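I've been stuck on one optical illusion since December, and I blame the puzzle page in Kambridge. It's a grid of 172 gray dots, and when you stare at the middle one, the outer ones fade away!

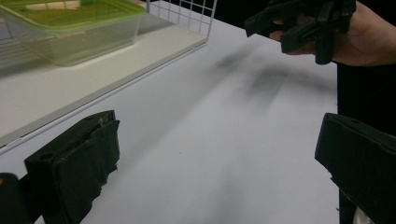 Black padding, close up.

My first try lasted 11 seconds (I blinked). Then I backed up, dimmed the lamp and let my eyes go lazy, and poof, half the grid went.

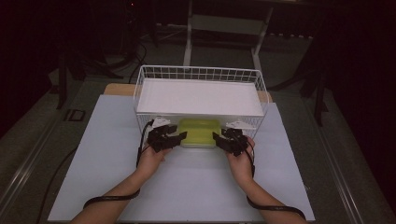
Stida wrote in that it never works with glasses on, and that squinting only brings the dots back faster. I wear glasses and it works fine for me, so go figure.

The one I like even better is the Jotwood spiral, which isn't a spiral at all. Trace it with a finger and you end up right where you started.

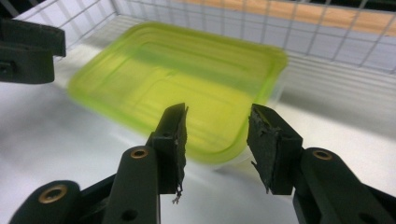

Yellow-green lid, white wire basket.

I've traced it 81 times now and my brain still says spiral.
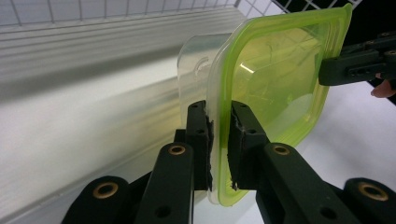
By R. Paulauskas, Puzzles Columnist

Try both before bed, with the lights low. And print the dots big, because on my phone they just look like dust.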